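Household Tips: Sorting Out a Relative's Books and Papers

My uncle, Kobina Mahama, taught economics for most of his working life and kept everything he ever read on the subject. When the house had to be cleared in June we found 900 books, plus lecture notes, offprints, pamphlets and a drawer of letters to newspapers, some of them printed. These are the things I learned from the job, with help from my cousin Efua Tsikata and a second-hand bookseller, Tetteh Fiadzo. I have set them down because several readers asked after my last page on storage.

Before you start

Leave the shelves as they are for the first day. The order a person kept their books in can tell you a lot. My uncle had his by argument, so that the people who disagreed with each other stood side by side, and if we had boxed them by size we would have lost that. Take a photo of each shelf first and write the shelf number on a slip of paper tucked into the first book.

Wash and dry your hands often. Gloves make it harder to turn pages and you are more likely to tear something.

Open a window. Old paper is dusty.

Cleaning

Hold the book shut, spine up, and brush the top edge away from the spine with a soft paintbrush. A shaving brush does just as well. Do the other edges the same way. Don't use a damp cloth on cloth bindings, as the dye can run. Shiny paper jackets can be wiped with a dry duster.

For a musty smell, stand the book slightly open in a lidded plastic box with an open tub of bicarbonate of soda beside it. Four days is usually enough. Don't let the powder touch the paper.

If you find mould, put the book in a paper bag and keep it away from the rest until you have decided what to do. Most are not worth saving unless there is writing in them that matters to the family.

Rusty paper clips should be slid off, never pulled. Put a bit of thin card under the clip on each side first. Staples can be opened at the back with a blunt table knife and lifted out from the front.

Deciding what to keep

We used three heaps: keep, offer, and recycle. Anything with notes in the margin went in keep straight away. My uncle argued with his authors in pencil, and his copy of one textbook on trade has more of his words in it than I ever heard him say at dinner.

Look inside everything before it leaves the house. We found bus tickets, a pressed leaf, two uncashed cheques and his own obituary of an old teacher, written out by hand and never sent anywhere.

Textbooks go out of date and few shops want them. Tetteh took 200 of the general books, chiefly history and biography, and told us plainly that the rest would not sell. A college library may want specialist titles, but send a list first and wait for an answer. Efua typed ours as author, title, year and condition, one line to a book, and the librarian was able to reply in an afternoon.

Packing

Use small boxes. A large box of books can't be lifted safely and the bottom may give way on the stairs. Lay big books flat at the bottom and stand the others upright, spines against the side of the box. Fill gaps with crumpled plain paper. Newsprint comes off on pale covers.

Number each box on two sides and on the lid. Keep a matching list in a notebook that stays in your bag.

Odds and ends from the desk

Desk drawers take longer than you expect. Sort pens on scrap paper and throw out the dry ones. Plastic puzzles and games can be wiped with a cloth wrung out in warm water with a drop of washing-up liquid, then dried well. Go round the edges of any stickers gently, as old glue lifts.
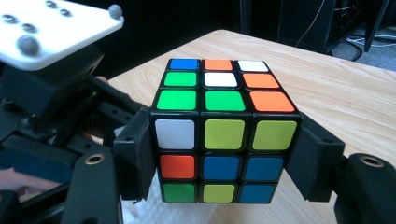

A 3x3 cube puzzle, partly scrambled.

Letters and loose papers

Unfold letters and keep them flat in plain card folders, oldest at the back. Write on the folder in pencil. Sticky tape and sticky notes leave marks, so leave them off. Keep the folders in a bedroom cupboard if you can. Lofts get too hot and garages too damp.

If there are newspaper cuttings, copy them on to good paper and store the originals in a separate folder, where they can't stain the letters.

Page last changed 05/10/2024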